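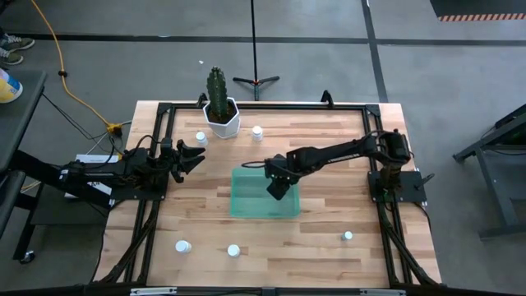
Why does a robot program need a planner if it already has a controller?

Because the two answer different questions. The controller's job is to get the joints to where they've been told to be, right now, and keep them there. The planner decides where they should be told to be over the next few seconds, and in what order, so that nothing gets hit along the way.

Chapter 6
Two Arms, One Table

Up to now we've had it easy. Every program you wrote in the first five chapters moved one arm, and the only thing it could run into was the table or itself. In this chapter we add a second arm on the opposite side, and a surprising amount of your code from Chapter 5 is going to stop working. Don't throw it out! We'll reuse most of it, especially the gripper routines.

The running task is a plain one. There are small white cups scattered over the tabletop and a green bin between the arms, and we want the cups in the bin. There's also a potted cactus near the far rail, and we want the cactus left alone. Either arm may pick up any cup it can reach. Both arms have to use the same bin, and that's where the trouble starts.

My first try at this (I was working with Kamran Memon, who had more patience than I did) was to run the single-arm program twice, once per arm, in separate processes. I was pretty pleased with it for the first few cups. Then both programs picked the same cup as their nearest target, and both sent an arm to get it. Each plan was perfectly good on its own terms. Neither one had the other arm in it.

So the first thing we'll build is a shared world model, which sounds grander than it is. Ours is a single data structure holding the cup positions, the bin, the cactus, and the current joint angles of both arms. The perception node writes the objects, the two arm drivers write the angles, and the planner reads all of it. In Sallow, the small library we use throughout this book, it's a class called TableState and it fits on one page.

Next comes claiming. Before an arm moves toward a cup, it has to claim that cup in TableState, and a claimed cup is invisible to the other arm's target picker. The bin gets claimed the same way. We'll give each claim a timeout of 400 milliseconds, renewed by the control loop, so a crashed process can't hold on to the bin forever. (Babatunde Aliyu talked me into the timeout. My earlier version needed a restart every time I hit Ctrl-C at a bad moment.)

Claims handle the goals, but they say nothing about the space in between — an elbow can swing through the middle of the table on its way to a cup that's properly claimed. For that we need to check one arm's path against the other's over time, and Section 6.4 does it the simple way, by sampling both paths at matching time steps and testing the links for overlap. It's slow. Section 6.5 makes it faster.

Before you go on, pull the chapter 6 branch and run the simulator with both arms loaded. If you see only one, your config file is still the old version, so copy the new one over it and start again. You'll also want your answers to Exercise 5.17 handy, as we begin Section 6.1 with the distance function you wrote there.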